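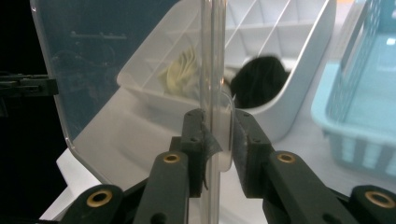 Display Test Engineer, Television Panels

Surnex, Bestard site
Reports to: Pallavi Jaiswal, Panel Validation
Contract: permanent, full time
Openings: 2

The role

Surnex designs television sets for sale under its own name and for other brands. The Panel Validation group measures incoming LCD and OLED modules, approves them for production, and writes the acceptance limits used by the assembly plant. The engineer will work on the Dunine line, which covers large-format sets due to enter pilot production in March.

Duties

Measure luminance, contrast, color gamut and uniformity on sample panels from each supplier lot.
Run burn-in and image retention tests and log the results in the lab database.
Check backlight zone control and local dimming against the firmware specification.
Write failure reports and send them to the supplier within 7 working days of receipt of the sample.
Maintain the calibration schedule for spectroradiometers and pattern generators.
Update the Python scripts that collect instrument data over serial and LAN.

Requirements

Degree or diploma in electronics, physics or a related subject.
Working knowledge of HDMI timing, EDID and common HDR formats.
Experience with at least one brand of display colorimeter or spectroradiometer.
Ability to read circuit diagrams and panel data sheets.
Written English good enough for supplier reports.

Useful but not required: LVDS or V-by-One debugging, optical film measurement, statistical process control.

Terms

Probation is 6 months. Annual leave is 20 days plus public holidays. Lab hours start at 8:30 a.m. Travel to supplier sites takes up to 10 days per year and is paid at the standard company rate. Part of the work is done in a dark room. Remote work is limited to report writing.

How to apply

Send a resume and one sample of technical writing to Brijesh Uniyal, Recruitment, through the Surnex careers page. Use the reference Bajpai in the subject field. Applicants on the short list will take a practical measurement test at the Bestard lab, followed by an interview with the group. Travel costs for the test are refunded against receipts.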